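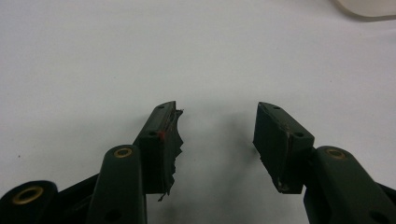
Severino Vidal thinks we should throw out everything recorded after the left pad started to go, and he wrote as much in the margin of the last entry: "If the pad slips, the model learns the slip. Pull them all and start over." I don't agree with all of it, but he has a point and I want to work it through before we record any more.

Where the set stands, December: 3212 demonstrations in total on the Cinia task (pick up the small part, turn it, set it down in the tray). All of them were done by hand with the two-finger tool, by three operators. I went through the last batch this morning and flagged 146 where the part visibly shifts in the grip after closing. Before that batch the rate was close to zero, so something changed, and the left pad is the obvious place to look. The inner edge is torn all the way down and there is a loose bit hanging at the bottom corner. The right one is scuffed but still has a flat face.

What I see in the flagged ones:
- the part rotates toward the left finger as soon as it leaves the table
- operators make up for it by closing harder, then by coming in lower
- a few of them regrasp, and the regrasp is clean

The regrasps are worth keeping. A policy that has never seen a bad grip has no idea what to do after one, and we saw that with the Curthorpe set, where the arm carried on to the tray with nothing in it. So I would keep those under their own label and hold the rest of the flagged ones out of training for now.

The part that bothers me more is the low approach. It shows up in demos I did not flag, because nothing slips in them. People had already changed how they worked. I can't sort those by eye. I will plot approach height against recording order and see if there is a clear step. If there is one, we cut there. If it drifts, we will have to talk about it.

To do before the next session:
1. New pads on both fingers, as a pair. Mixing old and new would give us uneven friction again.
2. Redo the opening width calibration after the swap. The saved values belong to the old pads.
3. Record 7 short test demos per operator and look at them the same day.
4. Add a pad field to the session log. At present we write down operator, task and lighting, and nothing about the tool.
5. Close-up of both pads at the start and end of every session, on the plain white table.

Pads: the drawer has 2 left, one pair. Urquijo quoted the same foam as last time. I asked for a harder grade as well, to try on the Hedstead task, where the edges of the parts are sharper. I suspect those edges did the damage, but we ran both tasks on the same tool and the log doesn't say in what order.

Training run with the flagged demos held out goes on tonight, same seed and settings as the last one - I only want to see what the removal does. Severino can have his full restart if the height plot looks bad. Old pads go in a labeled bag, not the trash.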